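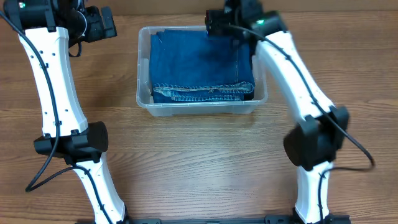 Folding is the easy part, a laundry owner told us in July, and putting the stuff away is where you lose your afternoon. She has run a wash-and-fold shop for years and has been pitched folding machines more than once. What she wants is something that will take a pair of jeans from the pile, get it flat, fold it, set it in the customer's bin and go on to the next pair while she works the counter.

Several companies say they are close. We spent part of the summer looking at three of them, Ginia, Zalon and Frade, and talking with people who have put their machines to work or tried to.

Start with jeans, as most of the engineers do. Denim is heavy and stiff, which helps. It holds a crease, and a two-finger gripper can get hold of a hem without bunching the whole leg. A T-shirt is harder. A fitted sheet is harder still, and none of the three companies would agree to a fitted sheet on the day we visited.

Ginia lets visitors bring their own clothes. We brought nine items in a grocery bag and tipped them out on the table. The machine finished five. It did well with two pairs of pants, a dish towel and two shirts. It gave up on a hooded sweatshirt after picking up the same sleeve again and again, and an operator stepped in. The other three pieces were socks, which it left alone. The company said socks would come in a later version and did not say when.

Speed is the next problem. At Zalon, the average time for one folded garment, from pile to bin, was 76 seconds. A person who folds for a living does it in a small part of that. Zalon's answer is that its machine can work through the night, and that is true as long as nothing falls on the floor. When something does, the arms can't reach it, and the job waits until somebody comes in the next morning.

The bin matters more than we expected. A folded stack on an open table has room on all sides. Put it in a container and the gripper has walls to deal with. It has to come in from above, let go without dragging the top layer back up, and get out without catching the rim. Clear plastic adds to the trouble, as cameras can have a hard time telling where a see-through side begins. Frade's engineers spent most of a year on putting things in and taking them out of boxes. They said it was dull work and that customers ask for it first.

Shop floors are a little ahead of homes. Frade has machines in a returns warehouse run by Prustico, a clothing reseller, where they take folded pants out of one container and place them in another for shipping. The pants all come in folded the same way, the lights never change, and there are no children or cats. In one week there, the machines moved 506 pieces. A supervisor said staff had to fix about one in 20. She plans to keep the machines but has not cut any shifts. The people who used to move the pants now check for stains and missing buttons, a job the machines do not do.

At home, none of that order exists. The table is used for dinner. The laundry comes in a heap, some of it inside out. The bin is a different bin every time. A pair of arms fixed to a bar also needs a spot to stand, and most families we asked did not want to give up a table for it. Ginia says it will offer a home version for rent but has not set a price.

We went back to the laundry owner with what we had found. She asked how long the machine would take to do a full family order, did the math on the back of a ticket, and said she would look again next year. She would pay today for something that only did towels. Zalon told us it has had that request from other shops and is testing a towels-only setting, with the first units going to two hotels before the end of the winter.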